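Construction bricks (toy)

Construction bricks are small plastic pieces made to be pushed together, pulled apart and put together again. They are sold as toys for young children, but plenty of adults build with them too, and a good-sized collection can stay in one family for decades. The pieces come in a huge range of shapes. The standard brick is a block with raised studs on top and a hollow underside that grips the studs of the piece below. A plate is the same idea made much thinner, and it is wonderfully useful for fine steps in height, floors and hinged parts.

Grip

The pleasure of the toy lies in its grip. Builders call this "clutch," and it depends on the walls of one piece flexing very slightly around the studs of another. Too little clutch and a tower falls over when somebody shuts a door. Too much and small fingers can't get the plates off again. Two thin plates pressed flat together are famously hard to part, and many sets include a flat lever for the job.

Color

Red is one of the classic colors, along with yellow, blue and white. Red pieces turn up in roofs, fire trucks, barns and, in nearly every home collection, in walls where the builder ran out of something else. Older red pieces can darken or fade depending on how much sunlight they get, so a wall built from mixed sets often shows a lovely patchwork of shades.

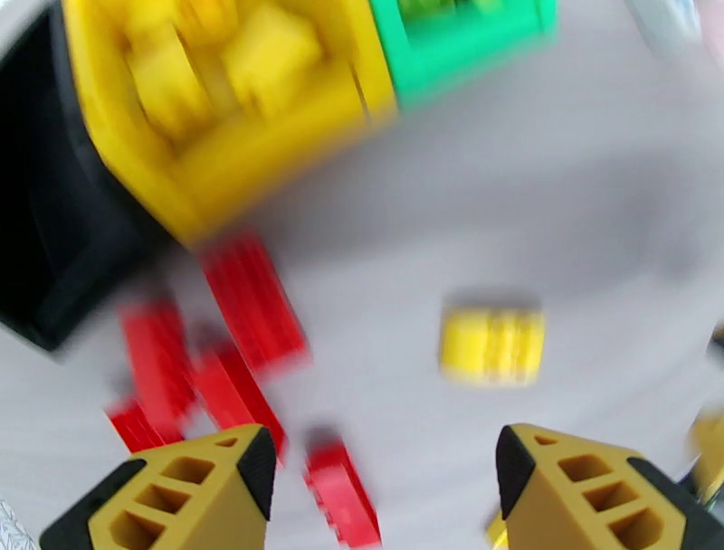 Red plastic construction pieces on a light gray surface.

Sorting and work surfaces

Most builders tip out what they need and spread it on a flat surface before starting. A smooth, plain one is best. Gray is a favorite because bright pieces stand out against it, while carpet swallows the small parts whole. Sorting by shape is usually faster than sorting by color: a small red plate is very hard to find in a tub of red bricks, but easy to spot in a tray of mixed plates. Rhonda Lachance, whose sorting guide is popular with building clubs, recommends 9 trays for a collection of 2,000 pieces, with one kept for oddities.

Care

Plastic bricks can be washed by hand in lukewarm water with a little dish soap. Very hot water may warp them. A soak of 30 minutes loosens most grime, and an old toothbrush reaches between the studs. Pieces should dry in the open air, stud side up, and be turned once so that water drains from the hollow side.

See also: Baseplate; Building set; Wooden blocks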